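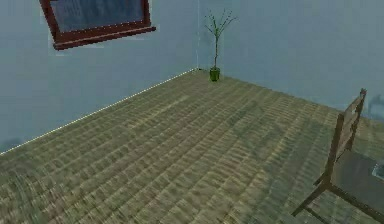 A chair, a plant and a window.

Seabird count FAQ
Last updated May 2, 2026

I'm Sarmīte Paju and I run the seabird count at Grodness. The same questions land in my inbox every spring, so I've put my answers on one page. If yours isn't on it, write to me, but be patient in the breeding season because I'm on the cliffs most days and the signal is terrible.

Do I need to be a biologist?
Nope! I was a bookkeeper when I did my first count. You need decent eyes (glasses are fine), a bit of patience and the ability to sit on cold rock for a couple of hours without complaining too loudly. We teach you the birds on your first day, and you'll be paired with someone who's done it before.

Which species do you count?
Mostly kittiwakes, guillemots, razorbills and fulmars. Puffins are a separate job, as they nest in burrows and you can't just look at a ledge and tally them up. I do the burrow plots myself with one helper, and no, you can't put your arm down a hole for fun. Everybody asks.

How many birds are there?
Last year we had 2569 apparently occupied kittiwake nests on the main cliff. "Apparently occupied" means a built nest with an adult on it or standing right by it. We never get every last one, and the back of the Toom stack can only be seen from the boat, so treat that figure as the part of the colony we can see from land.

What's Toom?
The big stack off the north end. It has 74 numbered ledges on our photo map, and I know some of them better than I know my own street. Ledge numbers go from the top down, left to right — please don't make up your own system, it took me a whole winter to untangle the last one.

What is Flaltoneo?
It's the app we enter counts in. It works offline and sends everything once you're back in range. If it freezes, write your numbers in the paper notebook and carry on. I love the paper notebook. Bring a pencil, too, as pens give up in the rain.

Can I fly my drone?
Please don't. Guillemots lay straight onto bare rock, and when a whole ledge panics, eggs roll off. We keep 200 meters back from the cliff with the boat as well, except on the one morning we do the back of Toom.

How do I get there?
The Fasier ferry goes twice a day if the swell allows. Pack food for an extra night, just in case. I've been stuck there with half a jar of peanut butter and I don't recommend it.

Does it cost anything?
The count is free and so is the bunk. You pay your own ferry fare and bring your own food. We run on small donations, and the 3200 we raised last year went on two spotting scopes and a new engine for the boat.

I found a dead bird with a ring on it. What now?
Don't pick it up with bare hands. Take a clear photo of the ring, note where you were and send me both. If there are several dead birds together, stay away from them and keep your dog away too, then call me the same day.

When do I get the results?
In September, once I've checked every sheet. Everyone who counted gets the full table by email, including the messy bits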